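Search this unit Go

Week 4: Can a machine do the chore yet?
Notes by Juraj Šimko

The firms say yes. Zeltik's brochure claims 57 household and shop jobs. Read it with a pencil and mark every job where a person set out the parts first. Oranuch Prasertsri did this with last year's class and had 3 left.

1. Look at the workplace before the arm

Our case is work on a desktop computer. The tower is on its side with the panel off, and a fixture plate sits next to it. Ask who put them there, and what the arm would do with a tower shoved under a desk.

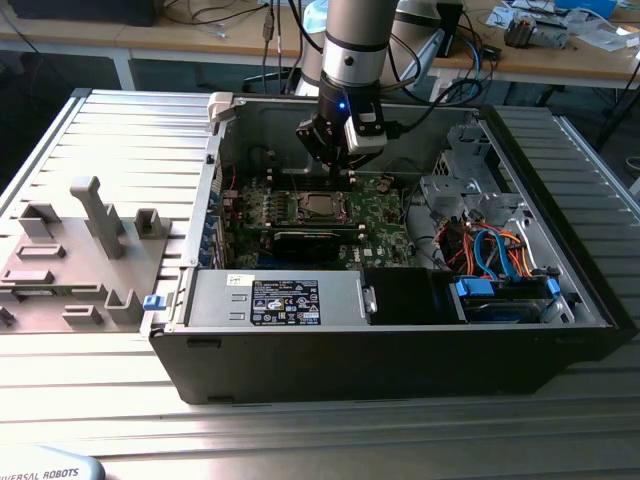
2. Look at the hard bit

A processor has to go in square and flat. In the close view the chip is held between two fingers over the open socket, with the load plate already swung up. Who opened the plate? A still can't tell you, and neither will most sales videos.

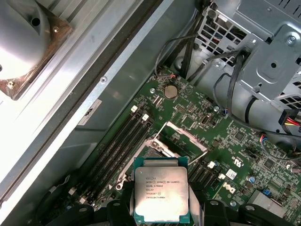 Ask for failures as well. A firm that shows one good try out of 125 has told you very little. My own view is that folding a fitted sheet is years off, and I'd want to see any repair done on a strange machine before I paid for it.

Related notes
Week 3: The Villa kitchen trial
Week 5: Clindus and the dishwasher

Back to top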